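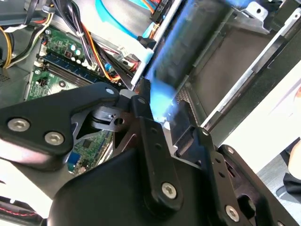 **FOR IMMEDIATE RELEASE**

11/02/2025

# Perby will take your old desktop tower, dust and all

*Computer refurbisher opens its parts bench to the public and asks, politely, that people stop hitting stuck drives with a hammer*

Perby, the computer refurbishing workshop, is now accepting complete desktop towers from households, schools and small businesses. Until now the workshop took only bulk loads from offices, and turned away a steady trickle of people standing at the roller door with a beige box in their arms and a hopeful look. The hopeful look has won.

The new service is called Indby. Bring in a tower, working or otherwise, and it will be opened, sorted and either put back together for another owner or stripped for parts that keep other machines going. Drop-off is free. So is the advice, which customers may find is priced accurately.

"People apologise when they hand these over," said a Perby spokesperson. "They say it's ancient, it's slow, it's been under the stairs with the Christmas tree. We've seen what lives inside a tower after seven years beside a dog's bed. Yours will be fine."

## What happens on the bench

Every tower goes on its side with the panel off before anyone makes up their mind about it. A computer that won't start is very often a computer with one sulking component, and the rest of it has years left. Memory, drives, power supply and graphics card are each looked at separately, along with the wiring, which was invariably tidied by somebody in a hurry.
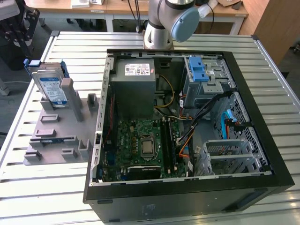
*A desktop tower with its side panel removed, next to a fixture plate holding two hard disk drives.*

Hard drives come out early in the process. They get their own spot beside the case so they can be matched to the right paperwork, and they don't go back into circulation until they have been wiped. Owners who would prefer to keep their drives can say so at the counter and take them home on the spot. Perby asks only that the drives be removed by the catch or the screws provided for the purpose. The workshop has received drives that were removed by other methods and would like that to stop.

Memory modules are tested in pairs where they arrive in pairs. Cables are kept in good faith and in very large tubs. The colour and length of the cable you need will be at the bottom, a rule for which the workshop has found no cure.

## Where the machines go

Towers that pass testing are cleaned, fitted with a freshly wiped drive and sold through Kandpal, Perby's shopfront, with a basic keyboard and mouse included. Up to five towers each month will be set aside for community groups, who can apply using a form that fits on one page. An earlier draft of the form ran to seven, and was retired after the person who wrote it tried to fill it in.

Parts that are sound but homeless go into Jukel, a spares library for home tinkerers and repair cafés. Members can borrow a power supply or a stick of memory for two weeks to find out whether it fixes the fault at home. If it does, they can buy it. If it doesn't, they bring it back and try something else, and nobody has spent a weekend and a good part of the grocery money on a guess.

"The most useful thing you can own when a computer dies is a second one of whatever died," the spokesperson said. "The trouble is finding out which bit that was. We thought it would be neighbourly to have a shelf of them."

## What to bring and what to leave at home

Indby accepts desktop towers of any brand, in any state short of actively on fire. Loose drives, memory, graphics cards and power supplies are also welcome, preferably not all in the same shopping bag.

The workshop can't take:

- printers (please don't ask, we have suffered enough)
- cathode ray monitors or televisions
- laptops with swollen batteries, which should go to your council's hazardous waste service
- anything that has been stored with fertiliser

Owners should back up whatever they want to keep before handing a tower over. Staff can't retrieve holiday photos, tax returns or the first half of a novel once a drive has been wiped, however good the novel was. If the machine won't start and there is something on it that matters, mention it when you arrive and the drive will be held aside until you've sorted out a recovery service.

There is no need to clean the outside. Stickers may be left on. Passwords written on masking tape should come off, and perhaps be changed.

## Hours and bookings

Drop-off is at the workshop's side entrance during ordinary trading hours, with parking for unloading directly outside. No booking is needed for one or two towers. Schools and businesses with a bigger load are asked to ring ahead so there's a trolley free and somewhere to put it all.

The Jukel spares library opens to members in December. Expressions of interest are being taken now at the counter, on a clipboard, beneath a sign promising that an online system is coming.

## About Perby

Perby repairs, refurbishes and resells desktop computers, and supplies tested second-hand parts to the trade and the public. Its programs include Indby, Jukel and the Kandpal shopfront.

**Media enquiries:** Perby front counter. Please let it ring; we may have both hands in a case.

ENDS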